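Ticket 494: Applicants from the Binon regional forum cannot finish registration

Status: Resolved
Priority: High
Product: Hunari event registration
Opened by: Wakiletti Entrepreneurship Program, delegate desk
Assigned to: Uyên Hoàng

Original report

We are running registration for the entrepreneurship forum in August. Founders who were accepted through the Binon regional round get as far as the page where they confirm their business details. They press Continue and are sent back to the sign-in page. If they sign in again, the form is blank. Founders from the other regional rounds are not having this problem as far as we know.

We have had over 2 dozen emails about it since Monday morning. The hotel list closes at the end of the week and we need names and passport details before then. Speakers and partner bank guests use a separate form and that one works.

Steps to reproduce:
Open the invitation link in the acceptance email.
Sign in with the code.
Fill in business name, country, sector and year founded.
Press Continue.

Expected: travel and visa page.
What happens: sign-in page, no error message.

Update, Uyên Hoàng, 9:40 a.m.

I can't reproduce this with a test founder account from the Bech round. Continue takes me to the travel page and the details are saved. Can you send me the email addresses of two people who are stuck, and tell me if they were using a phone or a computer? Please don't reset their codes yet. A reset clears the session history and I would like to look at it first.

Reply, delegate desk, 10:15 a.m.

Addresses sent by private note. One was on a phone, the other tried a phone and then an office computer. Same result on both. We have not reset anything.

Update, Uyên Hoàng, 11:05 a.m.

Thanks. Both accounts show the same pattern. The sign-in is good, the form loads, and the session is dropped when the business details are submitted. The log entry is "applicant group not found." That means the form is trying to match the founder to a regional group and the group it is looking for isn't there.

I checked the group list. Bech and the others are present. Binon is listed as "Binon " with a space after the name. The invitation links carry the name without the space. My guess is that the group was pasted in from a spreadsheet, but I can't tell that from the log. I'm passing the ticket to Thoa Lâm, who looks after the import side, and will stay on it for the accounts. 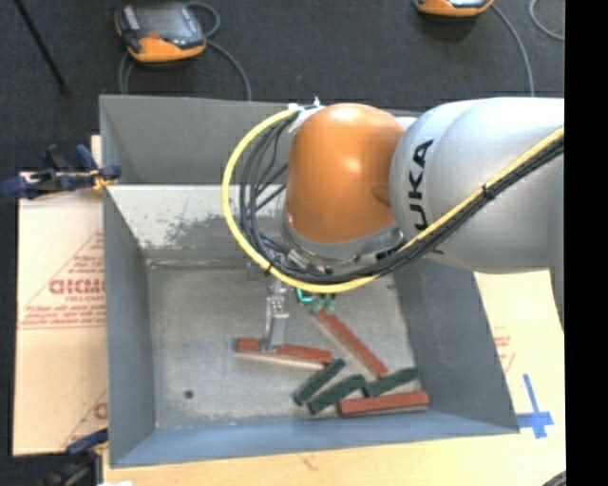 Thoa Lâm

Import notes, 12:30 p.m.

I have looked at the Binon import. The trailing space came in with the file. Our import removes spaces from names and email addresses but does not do it for the group column. The other regional files were clean so it never came up.

I corrected the group name in the live list and tried one of the two accounts, with the delegate desk on the phone. The founder's business details went through and the travel page opened. The second account still failed. It was sent back to sign-in the same way as before.

The difference is that the second founder had tried more than once. Each failed attempt left a partial record, and the newest partial record still points to the old group name. Correcting the list does not change those records.

Please don't ask founders to try again until I post here. A new attempt on an account with a stuck record will add another one.

Question from delegate desk, 12:50 p.m.

Understood, we will hold. Some of these founders are applying for visas this week and need the invitation letter, which is only sent after the travel page. Can we send the letters by hand?

Thoa Lâm, 1:10 p.m.

Yes. Go to Documents, choose Invitation Letter, and pick Send Without Registration. Type the passport name in yourself, as the system won't have it. When the founder registers later a second letter will go out automatically. It has the same reference number, so either one can be used with the application.

Thoa Lâm, 2:25 p.m.

I have cleared the partial records for the Binon group. Completed registrations in other groups were not touched. I took a copy of the table first and it is saved with this ticket.

The second account now works. The founder will find the business details page empty and will have to type it in again. I looked at restoring the earlier answers, but the form only stores them after the group check passes, so there is nothing to restore.

You can tell people to go ahead. They should:
Close any open registration tabs.
Use the original link in the acceptance email, not a bookmark.
Ask for a new sign-in code if the old one has expired.

Reply, delegate desk, 4:45 p.m.

We emailed the whole Binon group after your message. Completed registrations are coming in. One founder says the sector list does not include fish processing and she had to choose Other. Is that connected?

Update, Uyên Hoàng, 5:00 p.m.

Not connected. The sector list is set by your program and you can edit it under Form Settings. If you add a sector now, people who already chose Other will stay under Other until someone changes them. I would add it and then update her record by hand.

I also checked the reminder emails. The automatic reminder for incomplete registrations was due to go to Binon founders tonight with the old wording about missing the deadline. I have paused it for that group only. Turn it back on under Messages when you are ready.

Closing note, Uyên Hoàng

Cause: extra space in the group name in the Binon import file, which the import did not remove.
Fix: group name corrected, partial records cleared.
Follow-up: a change has been requested so that the import trims the group column as well. Until it is released, please check group names in the preview screen before pressing Confirm. Thoa has the change request and will add its number to this ticket.

The delegate desk has confirmed that both test founders reached the final page and received their letters. Reply to this ticket to reopen it.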